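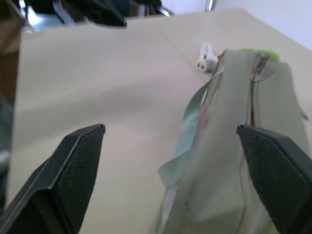 A pale beige tabletop, with a light wall behind.

Stiltcombe furniture reuse store to open second site

7 Jul 2020

The Omum reuse store in Stiltcombe is to open a second site later in July, after a spring in which it had more furniture offered than it could store.

The new unit is on the Ikance estate, next to the tile warehouse, and has been let to the charity for two years. It will be used mainly for desks, tables and chairs. Beds, wardrobes and sofas will stay at the existing shop in Mill Lane, which reopened last month with a limit on the number of customers allowed in at one time.

Omum said it had a waiting list of 212 households, most of them asking for a desk or a small table. Many had been working or studying at home since March and were using kitchen worktops, ironing boards or the floor. Requests from families with school-age children will be dealt with first, and the charity hopes to clear the list before the autumn term.

Most of the stock for the new site has come from offices. Buzatu, the lettings firm, has given up a floor of its building by the station and handed over the contents, including 300 desks and the chairs that went with them. Further items have come from a language school and from a café that has closed for good.

All pieces are checked and cleaned before they go out. Tops that are marked but sound are sanded or covered again, and legs are swapped between tables where that saves one from the skip. Anything that can't be mended is broken up for parts. The charity is short of wood screws, castors and felt pads, and would be glad of any left over from home projects.

Prices have not yet been set for the new site. At Mill Lane a desk normally sells for less than the cost of a week's food shop, and people on certain benefits pay half. Those referred by a school or a housing officer pay nothing, and that will be the same at Ikance.

Delivery is free within the town. Drivers will leave furniture at the front door for the time being and cannot carry it upstairs or put it together indoors — anyone who would find this hard is asked to say so when they book, so that another arrangement can be made.

The unit will be open by appointment only at first. Visitors will be asked to use the side entrance, clean their hands on the way in and keep to the marked route round the floor. There are a few parking spaces at the front, but the estate road is narrow and vans have priority in the mornings. The bus stops at the foot of the hill.

People wanting to give furniture should ring the Mill Lane shop before bringing it in. Items left outside either building cannot be accepted, and the charity has had to pay to clear several loads dumped by the gate during lockdown. Upholstered chairs must have their fire label attached.

The opening date will be put up in the shop window and on the town noticeboard once the electrical checks are done.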